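In Defence of the Jumper

Every October, at some point after four in the afternoon, my landlord and I hold our annual negotiation. He would like the boiler to stay off. I would like to feel my knees. Thaddäus Bühler is a courteous man who grew up in a farmhouse where, by his account, heat was something that happened to cows, and he always opens with the same question: have I tried a jumper?

I used to find this insulting. I have come round to it, though I'd thank you not to tell him, as he already has opinions about my windows.

My complaint is with what we now call a jumper. Last winter I bought one from Jandico for 40 pounds. It had the weight of a paper napkin and the label promised "effortless layering", a phrase I have thought about a good deal while shivering. By the third wash it would have fitted a well-built cat. I wrote to them and received a voucher for another one.

My grandmother's jumpers were of a different order. They were made in Wendon, from wool that still held a grudge, and you could have stood one up in the hall and hung your coat on it. They itched. They smelled of rain in all weathers. She owned 5 and was buried in none of them, having left written instructions about who got which. Mine is the green one. I have darned it so often that a purist might say it is now mostly darning.

People will tell you that we all own too many clothes. I think we own too few, if by clothes you mean things that do the job. The rest is bunting.

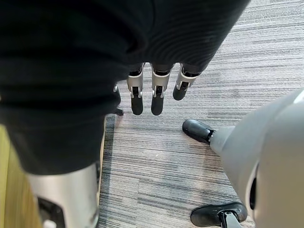 A decent knit can be judged before it goes anywhere near your head. Look at the ribbing, which should be fine and even, and then at the way the cloth falls. Black is the hardest to judge, of course, and shops know it. Dark knit in soft folds, with those fine lines running across, will look respectable on nearly anything, silver-jointed fingers included, and the hem may bunch a little without disgrace. What you want to know is how it looks in March. No shop will let you find out, though I did once ask the assistant in Steiner, who went to fetch someone.

So I am for fewer, heavier, uglier jumpers, and for paying properly for them. I am also for the boiler going on at half past four, and I shall be raising it with Herr Bühler in the green one, with a scarf over it for effect.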